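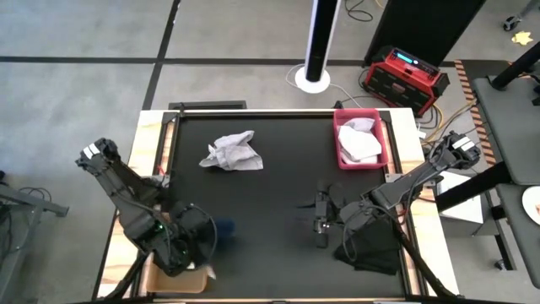 Work table, matte black top, pale wood edges.

Home | Data | Docs | Changelog | Contact

Vasis — household sorting diaries, data card

version 2, README last touched in September

What it is: written diaries from people sorting stuff at home. Laundry, paper, kitchen drawers, the mystery box in the hall. 264 households, 900 diary entries, plain text plus one CSV of codes. Put together by Eugénie Rolland and a small team at Lolel. Questions go to her, address is on the Contact page.

What it is not: a time-use survey. Minutes are self-reported and people are terrible at minutes. Don't publish averages from that column without a warning next to it.

Quick start

Unzip. Open entries.csv first, then read CODES.txt before you do anything clever. The diaries folder has one file per entry, named by household number and entry number. Encoding is UTF-8, line endings are mixed (sorry, two of us used different editors). If your import breaks, it's almost certainly the semicolons in the free text column. Quote everything.

Columns

household — number only, no order to it
entry — restarts at 1 for each household
room — where the sorting happened, as written, not cleaned
category — our code, see below
minutes — self-reported, blanks mean blank, not zero
finished — yes / no / gave up
text — the diary entry with names and streets taken out

"Gave up" was added by the diarists themselves. The first form only had yes and no, and people kept writing it in the margin, so it became a real value. Early entries were recoded by hand.

Categories

Cloth, paper, kitchen, tools, toys, medicine, other. Cloth covers clothes, towels, bedding, rags. Paper is mail, school papers, manuals, receipts. A bag full of receipts is paper. A bag full of bags is other, and yes there was a long argument. Medicine is kept separate as those entries got an extra privacy pass. 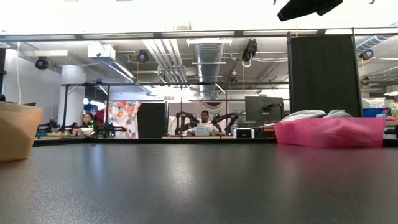
Entries with two kinds of thing get the code for whichever comes first in the text. Not perfect. We tried double codes in version 1 and the two coders agreed so rarely that we dropped it. If you need the mixed ones, search the text for "and also", you'll get most of them.

How it was collected

Paper forms and a web form, same questions. Households came in through two sign-up lists, one in Murnia and one in Babaei. Diarists wrote an entry whenever they sorted something for longer than it takes to drop mail in the recycling. No minimum number of entries. One household sent one line and never came back, it's still in there.

Max length on the web form was 60 lines. Paper had no limit and it shows. Long paper entries are typed up in full, spelling left alone, crossed-out words left out. Where the handwriting beat us there is a [?].

Known problems

- Babaei entries run shorter. Could be the form, could be the people, we don't know. Don't read culture into it.
- Room names are a mess. "Back room", "the back", "backroom" are three values. Clean before grouping.
- Some diarists wrote for the whole household, others only for themselfs. No flag for this.
- Spring is over-represented. The sign-up went out right when everyone was cleaning.
- A few entries describe sorting done days earlier. Marked LATE at the top of the text where the writer said so, otherwise no way to tell.

Privacy

Names, streets, schools and workplaces removed from the text by hand. Read twice by different people. If you find one we missed, write and tell us and please do not post it on the tracker. Diarists agreed to research and teaching use. Households can still pull out, so check the Changelog before you reuse an old copy.

Please don't

Try to match households to real addresses. Use the entries to score people on tidyness. Sell it.

Changes since version 1

Double codes gone. "Gave up" added. Typed versions of all long paper entries now in, the first release only had the opening page of each. Household numbers reshuffled, so version 1 numbers do NOT match version 2 — if you have notes keyed to the old ones, there's a lookup file on request.

Citing

Rolland, E. and the Lolel diary group, Vasis household sorting diaries, version 2. Add the version number or reviewers will ask.

To do

Clean room list. Better code for bags. A short guide for teachers, half written, will go in docs when it's done.

Related

Vasis version 1 (archived)
Coding guide for household diaries
Blank diary form, printable
Notes on typing up handwritten entries
Murnia sign-up letter, plain text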